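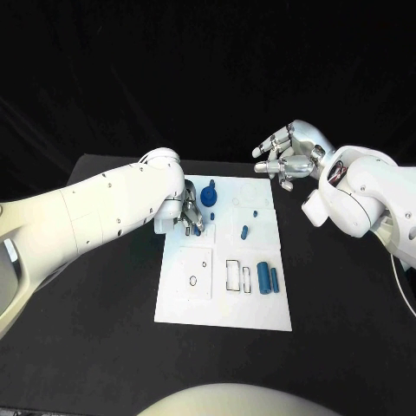 Blue peg and the white board on the black table

I have a new favorite thing and it's a peg board! I know, I know. But I've been wanting to write about this one for weeks, and December finally gave me a free evening and a big mug of tea.

It started with Siwan Kneath, who lent me a box of old fitting puzzles and told me to keep it as long as I liked (dangerous words). I've been hooked on anything where a piece has its own place ever since. What I love about this board is the black outlines. Everything has a home drawn out for it, and the smaller plates are raised up from the main board, so it looks like a tiny town map to me. And blue against all that white and black - so good.

Pegs are harder than they look, by the way. I tried one of Siwan's sets at the kitchen table with a timer going and gave myself 60 seconds. I got most of the way! Then I tried it left-handed and it took me nearly five minutes, with a lot of muttering. Holding the peg low down helps on the way in, but then your fingertips are in the way right when you want to see.

Next I want to make a board of my own. Huw Howells has offered me some offcuts and the use of his good drill, and I've already filled two pages with sketches. If you've made one, please tell me how snug you left the holes!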